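My newsletter turned one in January and I almost killed it for its birthday

Tuesday, January 2, 2024

So I spent the quiet week after Christmas doing the thing I'd put off all year, which was cleaning up my email list. Exciting holidays around here! I write a fortnightly newsletter called Kisa (small-batch cooking, a bit of kitchen chat, the odd rant about supermarket herbs) and until last week it had just over 2,000 people on it. On paper that sounds lovely. In practice a big chunk of them hadn't opened a thing since winter, and I was paying Clakex every month to keep sending it to them anyway.

I'd been scared to touch it. You get attached to the number, you know? I used to check it before I'd even put the kettle on.

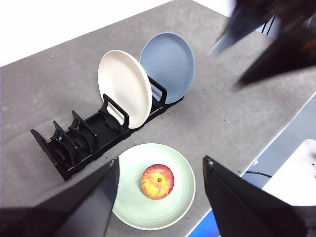
Kiyoshi Tanabe thought I was being far too soft about the whole business, and wrote back to my last post to say so: "If someone hasn't opened in six months, take them off. You're paying to be ignored, and the mail providers notice when you're ignored. Send one note asking if they want to stay, wait a week, then do it. Don't write them a love letter."

Well, I wrote them a love letter. The first draft was enormous. It had a story about my nan in it, and three separate apologies for filling up their inbox, and I read it back the next morning and cringed all the way to the end. The one I sent was four sentences and a button that said "Keep me on the list". The subject line was "Still hungry?" and I'm a bit proud of that one.
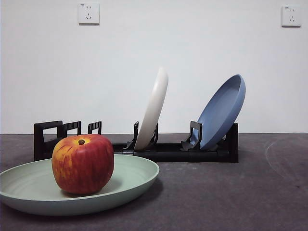
Subject lines have been my weak spot from the start. I'd write the whole issue, get to the end with no energy left, and slap "Newsletter no. 17" on top as if anyone was sitting there waiting for number 17. Coralie Ellery has been on at me to write the subject first and to make it about one thing only, and I've finally come around. One red apple on a pale green plate, that's the sort of subject line I want now — you get it in a glance and there's nothing beside it fighting for your attention. My old ones were more like the whole fruit bowl with the car keys and a phone charger chucked in.

Anyway, the stay-or-go note. I gave it a week, and 51 people clicked the button. I'll admit I had a little sulk. But then some of them replied too, proper replies, and one woman told me she'd been reading every issue in the preview pane at work so it had never counted her as opening it. That made me go back and be more careful with the cull. Anyone who'd clicked a link or written to me in the past year stayed, whatever the open figures reckoned. 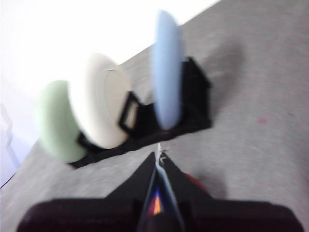

Then I took a deep breath and removed the rest. It dropped me down a pricing tier, so that's 20 dollars a month back in my pocket, and I've already half spent it in my head on Phromma, that scheduling thing I keep going on about. I haven't made up my mind. The trial was nice but it kept wanting to post at five in the morning.

Next job is the welcome email, which still mentions a giveaway I finished ages ago. If you've signed up lately and wondered where your tea towel was, sorry! And if you've got a welcome email you really like, forward it to me, I'd love a nosy.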